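4.3 洗手盆旁的零碎家务:时段、位置与漏记

本节接着4.2讲。厨房部分到此为止,以下只谈卫生间,而且主要谈洗手盆这一小块地方。
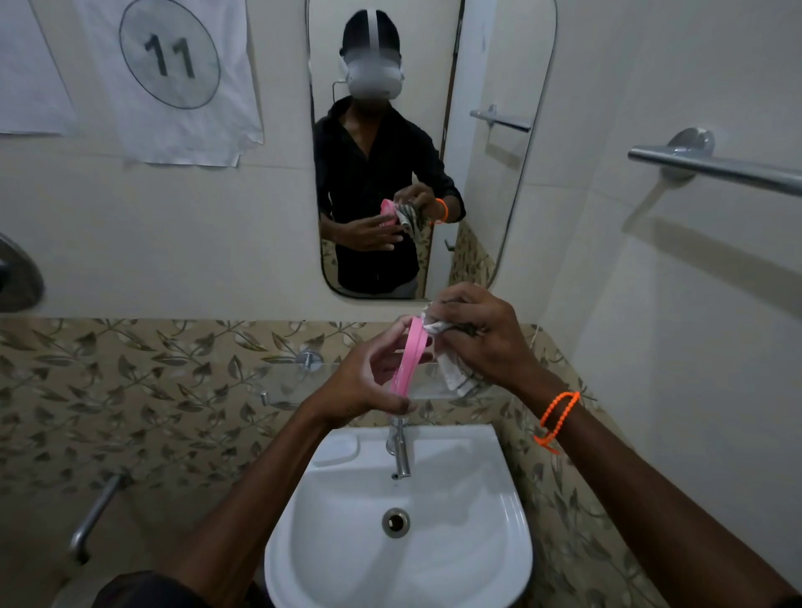
先说为什么单列一节。时间利用日记里,卫生间一向归“个人护理”,家务归厨房、阳台、客厅。编码手册沿用旧版,旧版又沿用更早的,一路下来没人动过这条。结果是凡在卫生间做的事,默认算洗漱。我们第一轮编码也这么干了,154份日记编完,卫生间内的家务时间几乎为零。Torunn Isaksson复核的时候觉得不对劲,抽了几份回去重看原始填写,发现“洗漱”格子旁边常有小字:顺手搓袜子,擦镜子,泡抹布,把发箍洗了。小字没有进编码。

于是重编。重编的规则写在附录B,这里只列要点。其一,同一时段出现两种活动,主活动照旧,次活动单独记一行,不折算。其二,次活动凡涉及清洗、擦拭、整理、晾挂物品者,一律记家务,不看地点。其三,受访者自己写了“顺便”“随手”“一会儿”而没写时长的,记为未定时长,不补值。第三条争论最久。Tianyou Kang主张补一个固定值,理由是不补的话总量偏低,跟别的研究也没法比。Hjørdis Lindholm反对,她认为补值等于替受访者编时间。最后没补。总量偏低就偏低,表6脚注里写明了。

样本情况3.1已述,不重复。只提醒一点:154份里面有20份来自合租户,卫生间共用,填写人往往只写自己那一份,别人的写不写随意。合租户的数据本节一律单独列出,不并入总体。

重编以后的图景跟第一轮差得很远。卫生间里的零碎家务分布在三个时段,早上出门前、晚饭后、睡前,其中睡前最密。早上那一段短,多为擦台面、拧干昨晚泡着的东西。晚饭后那一段跟厨房重叠,受访者常在两处之间来回,抹布从厨房拿到卫生间洗,洗完再挂回去,日记里经常记成一条,拆不开。睡前这一段最杂。洗小件、擦小件、把要穿的找出来抖一抖,洗脸和洗东西混着来,先后次序因人而异,同一个人隔一天也不一样。

小件怎么定义,也花了点工夫。工作定义:单手能拿住、不值得开洗衣机、又不归洗碗的物品。抹布、袜子、口罩、发带、手机壳、表带、鞋带、搓澡巾、小孩的围兜。受访者的叫法五花八门,有人就写“小东西”。编码时按“小东西”原样保留,另加一个材质字段,纺织、塑料橡胶、金属、不明。不明占了不少,因为大家根本不写材质。这个字段后面基本没用上,但留着,以后也许有人要。

动作层面分了四类:浸、搓、擦、挂。“擦”单独成类是后加的。原先并在“搓”里,访谈时几位受访者都讲,用布擦一样东西跟把东西放水里搓是两回事,擦的时候一只手得捏住那样东西,另一只手拿布,水可开可不开。图3就是这一类,左手捏着一条粉色的软条,右手攥着带印花的白布在上端擦,位置在洗手盆上方。分出来之后“擦”的条目比预想的多,尤其在没有阳台的户型里。

再说位置。为什么是洗手盆。访谈里的说法可以归拢一下,不过归拢得比较粗,原话见附录D。

第一,高度。厨房水槽深,弯腰多,水花溅身上。洗手盆浅,手臂前伸就够。年纪大的受访者提得多。也有人嫌洗手盆太浅,搓两下水就出来了,要垫毛巾。两种说法都记了,没有强行统一。

第二,卫生观念。袜子不进厨房水槽,抹布不进洗衣机,这两条几乎人人都有,讲的时候语气也很肯定,追问理由则各讲各的。有一位说小时候她母亲不许,她就一直没许自己。这类回答没法编码,但值得留意,家务地点很大程度上由禁忌来分配,设备倒在其次。4.2讲砧板的时候已经碰到过同样的情形。

第三,镜子。原先没想到。Nayeli Montes在访谈提纲里加了一问,“做这些事的时候眼睛看哪里”,本来是想问照明。回答却老是绕到镜子上去。有人一边搓一边看自己的脸色,有人看身后小孩有没有进来,有人说对着镜子做事不那么闷。也有人嫌弃,说一抬头看见自己头发乱糟糟的在洗抹布,心情不好。镜子跟家务的关系文献里很少见,我们手头只有这一批材料,先记下,不展开。

第四,顺路。睡前反正要去刷牙。这个理由最朴素,出现也最多。零碎家务贴着身体护理走,身体护理在哪里,它就在哪里。把它从“个人护理”里抠出来编码,某种意义上是把受访者自己粘在一起的东西撕开。这个矛盾本节解决不了,讨论部分再谈。

关于时长。未定时长的条目不补值,有时长的条目中位数很短,具体见表6。短归短,频次高。单次看不值一提,按周累计就相当可观了,而且几乎全落在同一个人身上。两人以上的住户里,睡前这一段的填写人高度集中,谁填了抹布,谁就也填了袜子、镜子、台面。另一方的日记同一时段通常写“休息”“看手机”。两份日记并排放,差别一目了然。Lindholm建议做配对分析,做了,样本太小,置信区间宽得没法看,结果放附录C,正文不引。

这里插一句方法上的教训。日记表格的时间格是固定宽度,第一栏主活动,第二栏“同时还在做什么”。第二栏字号小,位置靠边,印出来几乎贴着装订线。填的人少。预测试的时候就有人反映过,当时觉得是小问题,没改版。现在看,零碎家务恰恰全在第二栏里。表格版式直接影响了测量结果,这一点应当在3.2里写,那一节已经定稿,只好补在这里。改版后的表格把两栏做成等宽,2021年8月17日,星期二起启用,此后回收的日记第二栏填写率明显好转。新旧两版的数据没有混用。

访谈补充材料。以下几段是追访笔记的摘录,略有删节。

住户甲,两室,租住。晚上九点以后不用洗衣机,怕楼下有意见。于是小件都手洗,洗完挂在淋浴杆上。淋浴杆快挂不下了。问为什么不白天洗,答白天不在家。问周末呢,答周末攒的是大件。小件跟大件在这家是两套系统,各走各的,不互相借用时间。

住户乙,一室,自有。洗手盆旁边放一个专门泡东西的盆,盆的归属有讲究,泡过袜子的不能泡口罩。实际上只有一个盆,所以口罩只能直接在水龙头下洗。她讲得很顺,讲到一半自己也笑了,说那再买一个盆不就行了。追访时还没买,说没地方放。

住户丙,合租。共用卫生间,早上排队,谁也不好意思在里面久留,小件全部拿回房间用湿巾擦。日记里记在“卧室”。这一条如果按地点编码就彻底丢了。合租户里类似的情况不止一例,单独列出的理由也在这里。

住户丁,三代同住。老人洗,年轻人不让洗,老人趁年轻人上班的时候洗。老人那份日记写得极细,连换水都记了。年轻人那份同一天写“家务:无”。两份都真。就各自知道得范围而言。

四份笔记放在一起,有一点比较清楚:零碎家务的时间不由任务本身决定,由别人什么时候不在、邻居什么时候不会听见、卫生间什么时候空出来决定。它填的是缝。4.1里讲的“主活动优先”模型假定人先选任务再选时间,用在做饭、拖地上尚可,用在这里基本不成立。

跟已有数据的比较。Clindex的住户面板规模大得多,1000户,但只问“昨天做家务没有、做了多久”,不分地点,也不分主次活动。拿我们的主活动数据去比,两边接近;加上次活动,我们高出一截。高出来的部分不能简单说是对方漏了,问法不同,回忆的单位也不同。问“昨天做了多久家务”的时候,多数人脑子里想的是整块的时间,搓一双袜子不进入回忆。我们做过一个小的验证,请69位受访者在交回日记的第二天再口头回答一遍面板的那个问题,口头回答普遍低于日记合计,差额大半来自第二栏。验证的顺序没有随机化,全是先日记后口头,顺序效应排除不了。这是缺陷,承认。

还有一个比较没做成。原计划用Werkberg地区的旧日记作历史对照,Hjørdis Myklebust联系了档案方面,四月拿到一批扫描件。扫描质量参差,第二栏有的干脆没扫进去,又是装订线的问题。只能用主活动,那就跟本节没有关系了。扫描件目录附在补充材料里,有兴趣的可以自取。

房型的影响。按有没有阳台、卫生间有没有窗交叉来看。没阳台也没窗的一组,“挂”的条目最少,“擦”的条目最多。解释上不复杂,挂了不干,不如擦一擦了事。受访者也这么说。有窗没阳台的居中。有阳台的一组里,浸、搓、挂是连着的一串,常常从卫生间一直记到阳台,时间也长。这组人抱怨反而多,嫌来回走,地上滴水,滴了又要拖。拖地又是一条。所以设施好不一定家务少,这个结论在厨房部分已经得到过一次,卫生间重复了一次。

季节没法说。回收期太短,跨不过冬天。有受访者主动提到冬天水冷就不洗小件了,攒着,或者干脆扔。扔这个选项值得做,抹布、口罩、袜子都有人扔。扔掉算不算省下的家务,编码手册没有这一条。下一轮要加。

小结之前再交代两处数据处理。一是“擦镜子”归哪儿。镜子是固定设施,擦镜子按手册属于清洁,跟小件无关,但在日记里它几乎总跟小件写在一起,同一块布,擦完表带擦镜子。我们按两条记,时长合并为一个未拆分值。表6中带星号的就是。二是重复条目。有人一天里把同一块抹布记了四回,早晨拧,中午洗,晚上泡,睡前挂。是四次家务还是一次家务的四个步骤,两位编码员意见不一,一致性系数就是被这类条目拉下来的。最后按四次记。按一次记的结果也算过,方向没变,数值小一些,见附录C第二张表。

讨论里要再谈的几个问题先列在这。次活动要不要给权重。合租户怎么定义“户”。镜子那一段是不是提问方式引出来的。老人瞒着做的家务在道德上能不能追问,追问了写进论文会不会被家里人看到。最后这个不是客套,住户丁那一家的年轻人问过我们要一份报告。没给原文,给了汇总表。

4.4转入阳台与公共走廊的晾晒,编码规则同上,时段划分改为日照前后。

本网站使用Cookie以改善您的浏览体验。继续浏览即表示您同意我们的Cookie政策。 接受 | 管理偏好设置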